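検索 キーワードを入力 検索する

7 実演データの記録

この章では、Grirnar を使って双腕セルで実演を記録し、学習用のデータセットとして保存するまでの操作を説明します。アームの据え付け、カメラの固定、手先の原点合わせは済んでいるものとします。済んでいない場合は、先に「セルの立ち上げ」の章に従って作業してください。

用語
エピソード:記録の開始から終了までの、1回分の実演。
タスク:エピソードに付ける作業の名前と指示文の組。
セッション:同じ操作者が同じ配置条件で続けて記録した、エピソードのまとまり。
リセット:次のエピソードのために、物品とアームを開始状態に戻すこと。

7-1 記録を始める前に

1. 非常停止ボタンが操作者の手の届く位置にあることを確認します。
2. 非常停止ボタンを一度押し、両方のアームが動作不可になることを確認してから解除します。
3. 作業台の上から、タスクに使わない工具、飲み物、書類を取り除きます。アームの届かない隣の机に置いた物はそのままでかまいません。
4. 作業台の敷き紙にしわや破れがないか確認します。破れている場合は、台全体の敷き紙を交換します。部分的な継ぎ足しはしないでください。
5. アームに沿うケーブルを手で軽く持ち上げ、肘と手首の周りに余裕があることを確認します。
6. 制御用の計算機を起動し、Grirnar の記録画面を開きます。
7. 画面左の機器一覧で、両アーム、両グリッパ、すべてのカメラが「接続」になっていることを確認します。

注意
電源を入れた直後のアームは、保持ブレーキが外れるときにわずかに沈むことがあります。手首の真下に割れやすい物を置いたまま電源を入れないでください。

注意
記録中は、操作者以外の人が作業台の周囲の区画に入らないようにしてください。リセットを担当する人は、記録画面の状態表示が「停止」になってから手を入れます。「一時停止」の表示では手を入れないでください。

メモ
カメラの一つが「未接続」のままでも記録は開始できますが、そのエピソードは書き出しの段階で除外されます。再接続しても表示が変わらないときは、USB ハブの電源を入れ直します。アームの電源を切る必要はありません。

7-2 タスクの登録

1. 記録画面の「タスク」から「新規」を選びます。
2. タスク名を半角英数字で入力します。空白は使えません。単語の区切りには下線を使います。
3. 指示文を入力します。指示文は一つの文で書き、対象の物品と置き先を必ず含めます。
4. 使用するアームを「左」「右」「両方」から選びます。
5. 開始姿勢を選びます。通常は「標準待機」を選びます。
6. 成功条件の欄に、人が見て判定できる状態を書きます。
7. 「登録」を押します。

指示文の例
よい例:緑のカップを白いトレイの上に置く。
避ける例:カップを片づける。

避ける例のような文では、どのカップをどこへ移したときに完了とするのかが操作者ごとに変わります。同じ物品が作業台に二つ以上あるときは、色や位置を添えて区別できるようにしてください。

成功条件には動作の途中経過を書かないでください。「しっかりつかんで運ぶ」は条件になりません。「カップが底を下にしてトレイの内側にあり、グリッパが離れている」のように、終わりの状態だけを書きます。

メモ
登録後に指示文を直すと、それまでに記録したエピソードにも新しい文が適用されます。作業の内容そのものが変わる場合は、既存のタスクを直さず、新しいタスクを登録してください。

7-3 操作者と拠点の設定

1. 画面右上の操作者名を押します。
2. 一覧から自分の名前を選びます。一覧にない場合は「追加」を押して入力します。
3. 拠点の欄を確認します。初期値はインストール時に設定した名前です。
4. 「適用」を押します。

操作者名と拠点名には、Løken、Manzano、Jääskeläinen のような記号付きの文字も使えます。ただし、書き出し先のフォルダ名では記号のない文字に置き換わります。たとえば操作者名を「Jonatan Løken」とすると、フォルダ名は「jonatan_loken」になります。置き換え後の名前が既存の操作者と同じになる場合は、末尾に任意の文字を足してください。

操作者が途中で交代するときは、必ずセッションを閉じてから名前を切り替えます。セッションを開いたままの切り替えは受け付けられません。

メモ
Grusville 拠点の構成ファイルを読み込んだ場合、拠点の欄は固定され、画面からは変更できません。変更するには管理者権限でログインします。

7-4 物品の配置

学習に使うデータでは、物品の置き方に幅があることが重要です。毎回同じ位置に戻すと、学習後のモデルはその位置でしか動作しなくなります。反対に、タスクが成立しないほど無秩序に置くと、失敗のエピソードが増えて使える記録が減ります。次の手順で配置を決めます。

1. 対象の物品を、使用するアームの到達範囲の内側に置きます。
2. 置き先となる皿、ボウル、トレイなどを、対象の物品と重ならない位置に置きます。
3. 残りの物品を周囲に置きます。対象の物品をグリッパが真上から狙える空間は残します。
4. 画面の「配置確認」を押し、到達範囲の外に出ている対象がないか見ます。
5. 範囲外の表示が出た物品だけを動かします。

配置は 7 エピソードごとに大きく変えます。その間は、対象の物品の位置と向きを手のひら一つ分の範囲で少しずつずらします。ずらす方向を決める必要はありません。左右だけ、前後だけに偏らないように気を付けてください。

対象ではない物品も、ときどき入れ替えます。モデルが周囲の物品の並びを手がかりにしてしまうことを防ぐためです。入れ替えた物品を台の外に出す場合は、固定カメラに写る棚や机の上でもかまいません。

注意
包丁などの刃物を使うタスクでは、刃先が操作者の反対側を向くように置きます。リセットは必ず柄を持って行い、アームに刃物を持たせたまま手を入れないでください。

注意
ガラス製の物品は、アームが横に振れる経路の途中に置かないでください。タスクの対象にするときは、把持力を「弱」に設定します。

メモ
透明な物品や、光沢の強い物品は、窓からの光で見え方が大きく変わります。これらを対象にするタスクは、午前と夕方の両方で記録しておくことを勧めます。窓にブラインドがある場合は、セッションの途中で開け閉めしないでください。

7-5 エピソードの記録

操作には、操縦用のハンドコントローラを使います。左右の割り当ては記録画面の「入力」で確認できます。

1. 「セッション開始」を押します。
2. 「開始姿勢へ」を押し、両方のアームが止まるまで待ちます。
3. コントローラの有効化ボタンを押したまま、手首を少しだけ動かして追従を確かめます。
4. 有効化ボタンを放し、アームが止まることを確かめます。
5. もう一度「開始姿勢へ」を押します。
6. 記録ボタンを押します。合図音が鳴ってから操作を始めます。
7. 指示文のとおりに作業を行います。
8. 成功条件を満たしたら、グリッパを物品から離し、3 秒間動かさずに待ちます。
9. 記録ボタンを押して終了します。
10. 判定画面で「成功」「失敗」「破棄」のいずれかを選びます。

使わないほうのアームは、開始姿勢のままにします。手首カメラの画像は使わないアームからも記録されるため、途中で休ませる位置を変えると、同じタスクの中に異なる条件が混ざります。

操作の速さは、無理なく続けられる一定の速さにします。急いで近づいて直前で長く迷うよりも、全体をゆっくり動かすほうが扱いやすいデータになります。途中で止まって考える必要が生じたときは、いったん終了して「破棄」を選び、最初からやり直してください。

把持に失敗した場合は、次のように扱います。
・物品が届く範囲に残っていて、すぐにつかみ直せる:そのまま続けます。最後に成功条件を満たせば「成功」とします。
・物品が台から落ちた、または倒れて届かなくなった:終了して「失敗」を選びます。
・人が手を出した、機器の警告が出た、別の物品を操作した:終了して「破棄」を選びます。

つかみ直しを含む成功エピソードは、除外せずに残します。失敗からの立て直し方を学ばせるために使われます。ただし、わざとつかみ損ねる操作はしないでください。

注意
グリッパの先を台に押し付けたまま横に動かすと、敷き紙が破れるほか、手首の力センサに過大な荷重がかかります。薄い物品を台から拾うときは、指先が台に触れたところで下降を止めます。

注意
二本のアームを同時に動かすタスクでは、肘同士の間隔に注意してください。干渉警告は手首だけでなく肘にも働きますが、警告が出てから止まるまでには遅れがあります。

7-6 リセットと休止

1. 判定を選んだあと、「開始姿勢へ」を押してアームを台の上から退避させます。
2. 状態表示が「停止」になったことを確認します。
3. 物品を 7-4 の手順で置き直します。
4. 手を区画の外に出してから、次の記録に進みます。

連続して記録するのは 12 エピソードまでとし、そのあとは休止を取ります。休止中はコントローラを充電台に戻し、アームは開始姿勢で停止させておきます。長く席を外すときはセッションを閉じてください。

Grirnar は、セッションを閉じるときにその日の件数を表示します。目標の件数に届かない場合でも、残りを急いで記録しないでください。疲れた状態の記録は、あとの確認で除外されることが多くなります。

7-7 カメラ画像の確認

セッションを始める前と、カメラやアームに人や物がぶつかったあとには、必ず画像を確認します。

1. 記録画面の「カメラ」を押し、プレビューを開きます。
2. 固定カメラの画像で、作業範囲と、使用するアームの手先が収まっていることを確認します。
3. アームの上腕や肘が対象の物品を隠している場合は、物品の位置を変えるか、別の固定カメラを追加します。
4. 手首カメラに切り替えます。
5. 画像の向きを確認します。上下が逆の場合は「設定」で直さず、カメラの取り付け向きを直します。
6. 露出が固定になっていることを確認します。自動のままでは、台の面だけが写るときと白い物品が写るときとで、明るさが変わります。
7. 手首をゆっくり動かし、画像が遅れずに更新されることを確認します。
8. 「静止画を保存」を押します。保存した画像はセッションの記録に添付されます。

手首カメラの画像は、手先の位置によってほとんどが台の面になることがあります。物品が端に少ししか写っていなくても、それだけで異常とは判断しません。手首を動かして物品が画像に入ってくれば正常です。 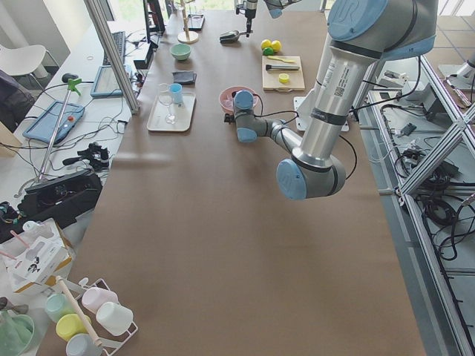
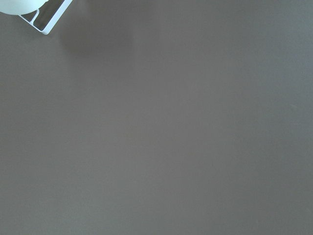 図 7-1 保存した静止画の例。1枚目は固定カメラ、2枚目は手首カメラ。2枚目で物品が写っているのは左上の隅だけである。

手首カメラの画像に淡い点が見えるときは、手首を動かして確かめます。点が画像の同じ位置にとどまる場合は、レンズかカバーの汚れです。乾いたレンズ用の布で拭きます。点が台と一緒に動く場合は、台の面にあるものなので、レンズの清掃は不要です。

7-8 確認と書き出し

1. 「セッション一覧」から対象のセッションを開きます。
2. エピソードを順に再生し、判定と成功条件が合っているか確認します。
3. 判定が誤っているものは、「判定の変更」で直します。理由の欄は必ず入力します。
4. 「整合性の検査」を押します。コマの欠落、時刻のずれ、関節値の途切れが検査されます。
5. 検査に通ったエピソードだけを選び、「書き出し」を押します。
6. 書き出し先を指定します。形式は「標準」を選びます。

再生による確認は、記録した本人とは別の人が行います。確認者の名前は、操作者とは別の欄に残ります。

一つのタスクを学習に回す目安は、成功エピソードが 194 件以上そろった時点です。物品の種類や配置の幅が広いタスクでは、これより多く必要になることがあります。失敗エピソードは目安の件数に含めませんが、削除せずに保管してください。

旧形式の Stomska から移行したデータは、書き出しの前に時刻の基準を変換する必要があります。「ツール」の「時刻変換」で対象のフォルダを選び、変換後のデータを別のフォルダに保存します。元のデータに上書きはできません。

書き出しに失敗した場合
・空き容量の不足:不要な書き出し済みデータを移動してから、もう一度実行します。途中まで書かれたファイルは自動で消去されます。
・時刻のずれ:計算機の時刻同期を確認します。すでに記録したエピソードのずれは「時刻変換」では直せません。
・タスク名の重複:書き出し先に同じ名前のタスクがあります。指示文が同じなら「統合」、異なるならタスク名を変更します。

作業を終えるときは、セッションを閉じ、両方のアームを「格納姿勢」に移動してから、アームの電源、計算機の順に切ります。コントローラの電源は充電台に戻すと自動で切れます。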